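4. What the waiting list figures do and don't tell us

I should say at the start of this section that I came to the question backwards. I had been asked by Ingeborg Eberhard to look at theatre bookings for hernia repair at the two hospitals in our group, Clernville and Fardale, and I expected to write something short and dull about cancellations. Then I saw the charges. A straightforward day-case repair at Fardale was being billed at 3,210 francs, and the same operation, done by the same surgeons with the same mesh, came out 800 francs cheaper at Clernville. I checked it three times and then rang Reto Plattner in the billing office, who told me I had read it correctly.

So the paper changed shape. Section 3 gave the matching, and I won't go over it again except to repeat that we compared patients of similar age and general health, and left out anybody who had come in as an emergency. What I want to do now is talk about where the difference comes from, as far as we can tell from the records we were given.

The first thing I looked at was time. Longer operations cost more, and I had a feeling (a wrong one) that Fardale was slower. The time from first cut to last stitch was much the same in both places. Where they part company is afterwards. Patients at Fardale spent longer in recovery, and a fair number were kept overnight who would have gone home from Clernville with a leaflet and a phone number. Wendelin Holzer went through the nursing notes for the overnight group with me, which took most of November, and in very few of them could we find a medical reason written down. Usually the note said that the patient was operated on late in the day and that nobody was free to do the discharge.

I find that quite striking. A bed overnight adds 600 francs to the bill before anyone has been given so much as a paracetamol, and it seems to hang on whether your name was on the morning list or the afternoon one. When we took the overnight stays out of the sums, most of the gap between the hospitals closed. It didn't close completely, though, and Johanna Kuster, who read an early draft, quite rightly made me put that sentence in plain sight.

Some of what was left is bookkeeping. Clernville rolls its dressings and small supplies into the theatre charge, while Fardale lists them line by line and adds a handling fee to each. Neither way is wrong, but the second does creep upwards. I asked both hospitals when they had last looked at their handling fees and got a polite answer from one and silence from the other.

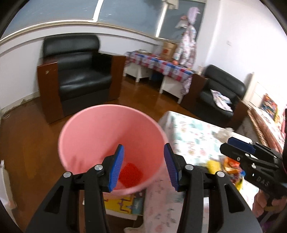
Figure 2

The rest I can only guess at. Fardale takes more patients covered by the Bromeck scheme, and those patients are billed from a different table with its own rounding rules. We had hoped to separate them out properly, but the insurer field was blank in too many of the older records, and I didn't want to fill it in from postcodes as Fuchs did in the regional report. Domenica Kaufmann did try a version with the postcodes, just to see, and the answer moved so much depending on where you drew the lines that we left it out altogether.

Then there is the matter of who chooses. Patients in our area can ask for either hospital, and in principle a cheaper bill might tempt them. I doubt it does. Hardly any of them see a price before the operation, and those I have talked to in clinic chose by bus route, or by where their mother had been treated. That is chat over a desk and I'm not offering it as evidence – but it does make me wary of any model that treats these people as shoppers.

One weakness needs owning up to before we move on. We have charges, and charges aren't costs. What a hospital asks for and what it spends can drift a long way apart, and I have no sight of the second figure for Fardale. If its wages or its heating are dearer, some of the gap may be perfectly fair. Section 5 takes the staffing rotas from both sites and asks how many of the overnight stays might have been avoided with one more discharge nurse on the late shift.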